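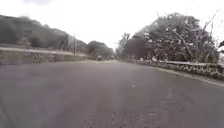 Responsibility for a road that has not been formally accepted by the town

Posted by Pusanetti, 2025-01-03

Our homeowners' association was notified in November that the road serving our properties was never formally accepted into the town's street system. The developer, Fuchs, completed the work and has since closed its business. The town states that it will not perform repairs until a resolution of acceptance has been passed. The association's budget includes 1,365 dollars for grounds upkeep and no amount for paving.

We wish to know who is legally responsible for maintenance in the meantime, and whether the owners may be billed individually. The recorded plat shows the road as "dedicated to public use." Our bylaws do not mention it. Any guidance on the order in which to proceed would be appreciated.

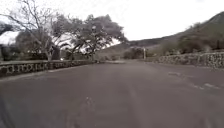
Cracked pavement and worn lane markings beside the stone wall.

Gerd Eichhorn

The wording on the plat is important, but it does not settle the matter. In most states, a dedication is an offer made by the developer. The town must then accept the offer, either by a formal vote or, in some states, by conduct such as regular plowing and patching over a period of years. Until acceptance takes place, the duty to maintain generally remains with the developer or with the owners of the underlying land.

I would recommend the following steps.

Request from the town clerk the subdivision approval file, including all conditions attached to it.

Determine whether the developer posted a performance bond. Bonds of this type are often still open when a developer ceases operations, and the town may be able to make a claim. Ask specifically for the name of the surety and the release date.

Ask the public works department for its maintenance records for the road. If town crews have worked on it, obtain copies of the work orders.

Submit a written petition for acceptance. The town will probably require an engineer's inspection and may ask that defects be corrected first. In my former district this process took 2 years.

With regard to billing, an association may levy only those assessments that its governing documents allow. If the bylaws are silent, review the recorded declaration, as it is a separate document and controls in the event of a conflict. An attorney licensed in your state should review both before any notice is mailed to owners.

Unska

Our town refused for 5 years and then accepted the road after 3 hearings. Attend the meetings and bring photographs. The bond had already been released in our case, so please check that first.

Flalance

The town is always responsible if the public drives on it. You should send them the bill.

Comment by Gerd Eichhorn

The statement above is not correct as a general rule. Public use alone does not create a duty to maintain in many states, and work ordered without the town's consent is unlikely to be reimbursed.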